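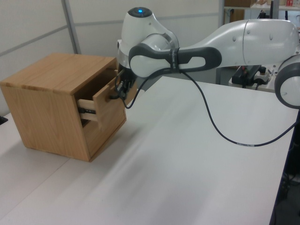 关于我们

我们是一所教木工的学校,名字叫 Saden 木工学堂。学堂在一条老河边的旧粮仓里,推开大门先闻到的是木屑味,然后才听见里面有人在刨板子。来上课的人什么年纪都有,有刚毕业的,有退了休的,也有下了班饭都没吃就赶过来的。大家来这里就为一件事:想亲手把一块木头变成能用的东西。

学堂最早只有一间屋子、几张拼起来的旧工作台。那时候开的是周末班,教磨刀、划线、锯直线,一个下午锯下来胳膊酸得抬不起来,可第二周人又都来了。后来有学员问能不能学做凳子,于是有了凳子课;做完凳子的又想做柜子,于是有了柜子课。课程表差不多就是这样一门一门被学员“问”出来的,到现在一共有11门,从零基础的手工具入门,一直到整件家具的设计与制作。

我们怎么上课

先说磨刀。每个新学员的第一堂课都是磨刀,没有例外。有人觉得枯燥,想直接上手做东西,我们很理解,但刀不快,后面的每一步都会跟你作对。磨好的凿子切松木端面,切下来的薄片是卷的、亮的,第一次切出来的人多半会举着给旁边的人看。我们太喜欢这个时刻了!

接下来是榫卯。入门班做直榫和搭接榫,进阶班做燕尾榫。我们会让学员先用便宜的杉木做几个练习件,做坏了就锯掉重来,练习料随便用,角落里那个大木箱永远是满的。做得不严的榫头也别扔,写上日期留着,学期末拿出来和最后一个摆在一起看,进步大得自己都会笑出来。

抽屉是另一个大题目,我们专门为它开了一门课。很多人以为抽屉就是个没盖的盒子,做了才知道,盒子方不方、两侧平不平行、面板四边的缝匀不匀,全都会在推拉的那一下露出来。课上两种做法都教:传统的木导轨,要靠刨子一点一点修到合适;现代的金属滑轨,安装快、承重好,但对柜体的尺寸要求很严,差一点就发涩。两种我们都喜欢,学员可以按自己家里的用途来选。

机器也教。带锯、平刨、压刨、台钻,每一台都有单独的安全课,上完课、当着老师的面操作过一遍,才可以在开放时段自己使用。每次机器课人数都压得很少,保证老师看得见每一双手。长头发扎起来,手套不许戴,袖口收好,这几条写在墙上,也会被我们反复念叨,请多包涵。

木料从哪里来

我们用的木料大部分来自上游的 Trunness 林场。那边以白蜡木、榉木和樱桃木为主,每年冬天伐,锯成板之后先在林场的棚子里气干,再运到我们这里,放在二楼继续适应室内的湿度。一块板从进门到上工作台,往往要等很久,着急不得。二楼的地板上整整齐齐码着料垛,中间垫着隔条,夏天上去很热,可是味道好极了。

除了新料,我们也收老料。拆房子拆下来的梁、旧门板、报废的课桌面,只要没有虫、钉子拔得干净,都欢迎送来。老松木颜色深,纹路密,做小件特别好看,唯一的麻烦是里面偶尔藏着断钉,所以上机器之前一定要用探测器扫一遍。

上漆这一块,入门和进阶的课基本只用木蜡油和虫胶。木蜡油容易上手,擦不匀还能补救;虫胶干得快,要胆大心细。想学更复杂的涂装,可以报每年冬季的 Lavoie 涂装班,一连上好几个晚上,从打磨、填孔一直讲到抛光。擦过油的布一定要摊开晾干或者泡水,不能团成一团扔进垃圾桶,这是我们最认真的一条规矩。

工作台和图书角

一楼大厅里放着我们的工作台,都是历届学员自己做的,台面厚,腿粗,每张的高矮略有差别,来上课的时候可以挑一张顺手的。靠窗那几张光线最好,早来早得。

大厅尽头是图书角,很小,但书不少。家具图册、手工具图鉴、各地民居的测绘图,还有一整排学员留下的图纸夹,里面有成功的设计,也有画了一半就搁下的。随便翻,看完放回原处就好。茶水在旁边的桌上,自己倒。

开放时段

除了上课,学堂每周有固定的开放时段,给上过课的学员做自己的活儿。婴儿床、鞋柜、鸟屋、给老母亲垫脚的小凳子,什么都有人做。开放时段里总有一位老师在场,遇到卡住的地方可以随时问。不过更多的时候,问题是隔壁台子的人帮忙解决的:有人懂画图,有人磨刀特别好,有人家里囤了一堆奇怪的五金件。我们很珍惜这种气氛。

和社区一起

从第二年开始,我们和 Rokside 社区中心合办“修椅子日”。居民把摇晃的、断腿的、脱榫的椅子搬来,学员在老师指导下拆开、清胶、重新粘合。修一把椅子能学到的东西,有时候比做一把新的还多,因为你得先弄明白当初的人是怎么想的。到现在已经修好60把了,有几把修得实在辛苦,主人来取的时候,大家都有点舍不得。

我们也给附近的小学上木工课。孩子们用小号的手锯和木槌,做笔筒、做小船,做完要自己打磨到不扎手。孩子最爱问为什么木头有香味,这个问题可以聊一整节课!

适合什么样的人

完全没有基础的人可以来,入门班就是为你准备的。有基础、想系统补一补的人,可以先来聊聊,带上一两件自己做过的东西或者照片,我们帮你看看从哪门课开始合适。左撇子也请放心,我们备有左手用的工具。进门没有台阶,洗手间在一楼,有两张工作台可以坐着使用,需要的话报名时说一声,我们提前留好。

费用和报名

手工具入门班的学费是4,000元,包括练习用的木料、上课期间的工具使用和一件成品的材料。其他课程因为用料不同,价格不一样,请看课程页。报名以后如果时间有变,开课前都可以转到下一期,不另收费。

新一期入门班9月开课,名额有限,报满以后可以登记候补,常常会有空位出来。来之前如果想先看看环境,欢迎在开放时段过来转转,不用预约,穿一双不露脚趾的鞋子就行。

上课时请带:一件不怕弄脏的外套、一支铅笔、一个笔记本。卷尺和角尺学堂都有,用惯了自己的也可以带来。

停车在粮仓后面的空地,从河边那条路进来比较好走,正门前的巷子很窄,大车开进来不好掉头。骑车来的话,车可以直接推进院子。

本页更新于2025-04-11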